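Aligning the Mirrors on a Glass Tube CO2 Laser Cutter

These steps are for a flatbed machine with three mirrors and a moving head, which covers most of the hobby and small shop cutters sold today. I wrote them for the Pliriva 1000, but the Anetti and Szekeres machines use the same layout and only the screw sizes differ. Allow 90 minutes the first time.

What you need

Masking tape or thermal paper
The hex key that fits your mirror mounts
Lens wipes and pure isopropyl alcohol
Safety glasses rated for 10.6 microns

Before you start

Turn the machine off, open the rear cover and look at the tube. It should sit level in both clamps with the rubber liners in place. If the tube has moved, fix that first. You can't correct a crooked tube with the mirrors, although plenty of people try.

Clean all three mirrors and the lens. Put a drop of alcohol on a wipe and drag it across the surface once. Use a fresh wipe for each part and let everything dry fully before you fire.

Check that water is moving through the tube. Set the power low, just enough to leave a light brown mark with a short pulse. On my machine that is 12 percent. Keep the lid closed and your hands out of the beam path every time you press the button. The beam is invisible and a reflection can blind you.

Step 1. Tube to first mirror

Put two layers of tape over the opening of the first mirror mount. Pulse once. The mark should be near the center. If it is off, move the tube clamps or shift the mount. Leave the adjusting screws alone at this stage. A mark within 2 mm of center is good enough.

Step 2. First mirror to second mirror

Tape the second mirror opening. Move the gantry to the back, as close to the first mirror as it goes, and pulse. Now move the gantry all the way to the front and pulse again on the same tape.

You want both marks in the same spot. They do not need to be centered yet. Turn the screws on the first mirror a quarter turn or less, put on new tape and repeat. Always adjust so that the far mark moves onto the near one.

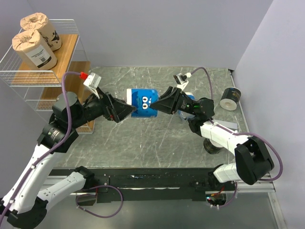

Step 3. Second mirror to third mirror

Tape the opening on the laser head. Bring the head close to the second mirror, pulse, then send it to the far end of the rail and pulse again. Adjust the second mirror until the marks overlap.

Next, check all four corners of the bed. If the left side agrees and the right side doesn't, the gantry is probably out of square. Edit Csizmadia's squaring guide on the Graso forum (thread 3340) covers that better than I can.

Step 4. Down through the lens

Take the nozzle off if it blocks your view of the mark, then tape the bottom of the lens tube and pulse. The mark should be round and centered. A half moon shape means the beam is clipping the side. Adjust the third mirror to fix it — small turns again.

Refit the nozzle, focus on a scrap of thick acrylic and fire a longer pulse. The hole should go straight down. If it leans, go back to the third mirror.

Finishing up

Tighten the lock nuts one at a time and test the corners once more, as the nuts often pull the mirrors slightly. Remove every bit of tape, wipe the mirrors again and write the date inside the cover. I recheck mine each May and after any tube change.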